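We use cookies to remember your settings. Accept | Manage preferences

I got to the Serra office early and Gemma Russo was already up, moving a plant. "It was too close to the edge," she told me, and then moved it again while we talked. Gemma looks after the shared floor, meaning the big white tables, the desks, the drinks and whatever people leave behind them. I'd wanted to talk to her for ages!

The floor used to be split into little rooms. When Serra took it over, they knocked it all through and spent $4,000 on furniture, most of it from Destolik (the tables came in flat boxes and took forever to put together). "I wanted one really big table," Gemma says. "People will walk across a room to stand at a big table. They won't do it for a desk."

She's right, too. While I was there folks kept drifting over with cups and snacks, and I asked if all that eating near the equipment ever bothers her. She laughed pretty hard at me.

"I gave up on that in January. We had a rule, drinks in the kitchen only, and it lasted maybe a week. Now I just say wipe up after yourself and keep it off the keyboards. You can fit up to 90 people on this floor, I'm not going to chase them all around with a sponge."

What does she find at the end of the day? Crumbs, mostly. Wrappers. Pens from Postent, the company downstairs, which she has been collecting in a jar and plans to give back.

The plants were her idea. She started with small ones because they're easy to shift when somebody needs the space, and she waters them herself. "If everybody waters a plant, it drowns," she said. I have killed enough of them to believe her. 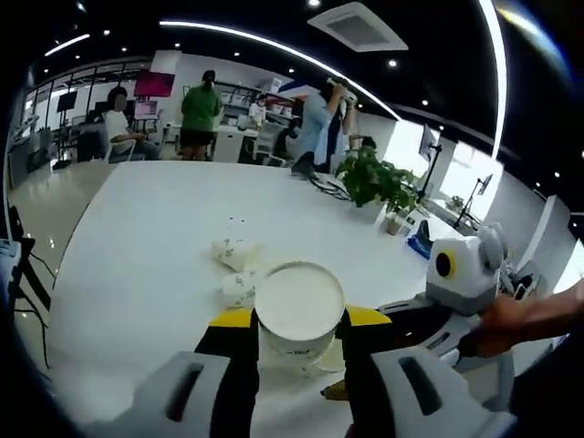
Page last changed: 2023-12-02

A full cup held just above the big white table, with a couple of crumpled tissues or wrappers beside it and the greenery farther back, is pretty much how I'll remember the place. I asked Gemma if she'd rather see it all cleared off.

"No! A bare table makes me nervous. It means they've all gone home." She'd like a second one next year, over toward the window, if the screens can be squeezed up a little. Then she went to get us both a coffee, and we drank it standing up.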